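Wednesday, February 20, 2019
Gel topcoat, chip and lift tests, second round

Carried on with the Stundale topcoat on practice tips. Base is the same Strazds clear as last time, one thin coat, cured 60 seconds. Color is the mid-red, two coats. Topcoat applied at two thicknesses, thin and standard, brush wiped on one side only for the thin set. All tips were buffed with the 180 file and wiped with alcohol before base.

27 tips in this round, nine per lamp setting. Low, medium and high, 60 seconds each. Tips numbered on the underside in pencil, since marker bled through the clear on the first round.

Tacky layer was heaviest on the low set, as expected. Wiped all of them with the same lot of lint-free pads. Low set lost gloss on wiping, mostly at the free edge. Medium and high looked the same to me under the desk light. Ezequiel Galindo thinks high is slightly yellow against the color card. I don't see it, but we kept two tips back in foil to compare in a week.
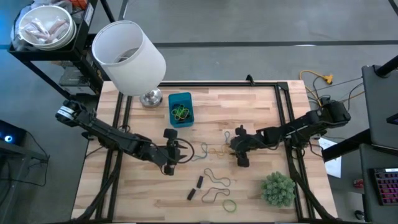 Soak-off: acetone wraps, 10 minutes, then orangewood stick with light pressure. Low came away in sheets. Medium needed a second wrap of 4 minutes. High needed filing through the topcoat first - same as the Prisivcombe product we tried in June. Standard thickness was slower than thin in every set.

Lift at the cuticle end: two tips in the low set, none in the others. Both were standard thickness. Could be flooding on my part, the bead was too big on those.

Batch numbers: topcoat 787, base 730. The Tatness primer was not used in this round.

To do: repeat medium at 90 seconds, thin coat only. Order more 180 files. Ask Ezequiel to apply half of the next set so we can see how much of the edge lift is my hand. Check foil tips next week.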